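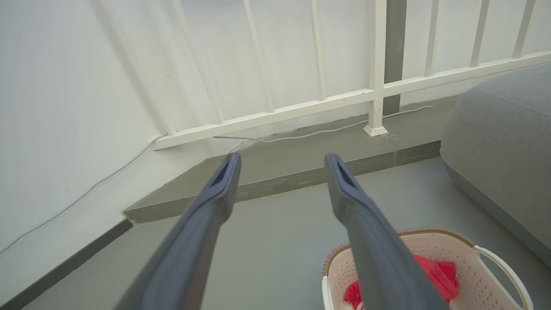
Balcony Care — Frequently Asked Questions

The answers apply to balconies and enclosed terraces at Clakdale with painted metal railings. Tenants at Plirnau should use the separate sheet, as the drainage there is different.

How often should the railing be washed?
Twice a year is enough for most flats, once in spring and once in October. Use warm water, a little washing-up liquid and a soft cloth. Do the underside of the bottom rail as well as the top. Dirt collects where the balusters meet the rail, and an old toothbrush will reach it.

Can I use bleach or a wire brush?
No. Both damage the paint, and a scratched rail will rust from the scratch outwards.

The paint has chipped. Can I touch it up myself?
Chips smaller than a fingernail, yes. Rub the spot down with fine paper, wipe it, apply metal primer, then two thin coats of white. Larger patches, or any rust that comes off in flakes, should be reported. Hao exterior white is the match for Clakdale railings. Comum white is slightly creamier and will show.

What may I hang on the railing?
Planters on padded brackets, facing inwards. The limit is 37 kg for the whole railing, wet soil included. Do not tie washing lines to the balusters.

May I run a cable along the wall?
Yes, if it is rated for outdoor use and clipped to the wall. Keep it clear of the floor and do not trap it between the railing and the wall. Leave a small downward loop before the cable enters the building so that rain drips off outside. New holes need written consent — existing ones may be reused.

The skirting is coming away from the wall. What should I do?
Leave it alone and report it. Sealing over a loose strip traps water behind it. While you wait, keep the joint between wall and floor swept.

How do I clean the floor?
Sweep first, then mop with a well-wrung mop. Do not hose the floor. Pressure washers are not permitted at any setting.

Marks on the white wall will not come off. What now?
Try a damp sponge, then diluted sugar soap. Green marks near the floor are usually algae and need a fungicidal wash, left on for the time given on the bottle. If they return within a month, report them as damp.

What do repairs cost?
Wear and tear is free of charge. Damage from overloading or unapproved drilling is billed at 70 per hour plus parts.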